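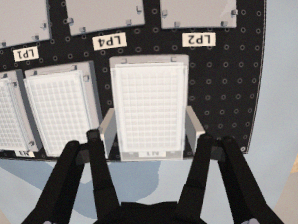
I promised I'd write up how the budget is going, and it has taken me until January, so apologies to everyone who asked (both of you!).

When Bit-na Seo and I first sat down to plan the new plate handling setup, we did what I suspect most small labs do. We wrote the price of the arm at the top of a page, underlined it, and felt we had nearly finished. Then Ximeng Liao came by with a cup of tea and asked what the plates were going to sit on. Oh dear.

So the list grew. Nests, fingers for the gripper, spare fingers for the gripper, a bench that doesn't wobble, the service contract, and the training days that Prirport quote separately on page 19 of a very long PDF. The nests alone came to £558 for the first set, and I'd put them down as "bits and pieces". Lideck were cheaper on paper, but their delivery was extra and they wanted half the money up front – our finance office went rather quiet at that.

What has helped most is doing the layout in simulation before ordering anything. I've spent many happy evenings nudging nests about on a pretend deck and watching whether the fingers can get down either side of a plate with a neighbour close by. It costs nothing but time, and we've already crossed 2 items off the order.

Bit-na still wants room in the plan for a second arm in 5 years. I'd like a decent chair first, but we'll see. Zhong are sending their revised quote next, and I'll post the full spreadsheet once I've tidied up my notes in the margins.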